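Filed under: List archive > Hardware and repairs

Re: Old office towers for the reading room

> Kanier has offered us their old towers. Are they worth
> having, or will we spend more on parts than we save?
> Also, does the catalogue still need the Jimeo software?

I would take them. The catalogue runs in a browser now, so Jimeo can go. It holds 1651 records and the last export brought over all but 2 of them. 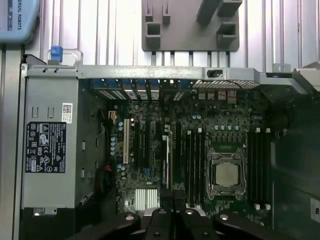 Memory matters more than the processor for what our readers do. Most of them have the catalogue and a couple of scanned maps open, and the maps are large files.
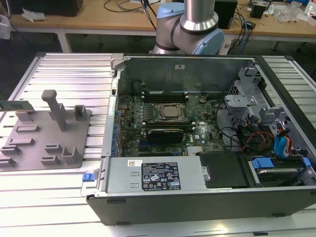
Marti quoted 466 for new drives for the lot, delivered in August. Prekar were dearer and wanted payment up front. I would go with Marti. 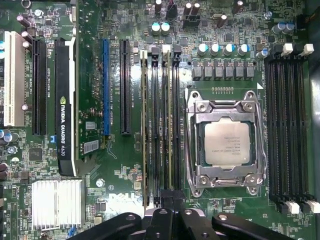 We should settle the desks before anything is moved. The long table by the window gets too much sun in the afternoon, and the sockets are on the other wall anyway.
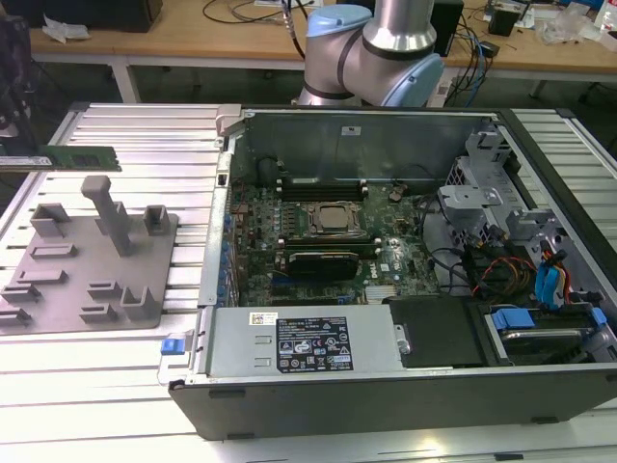
What I still need from the list:

- A yes or no on the drives.
- Someone with a van to meet me at Kanier's side gate at 1515.
- The key to the map cupboard, which was not on its hook when I looked.

Please reply to the list and not to me, as my own mailbox is nearly full.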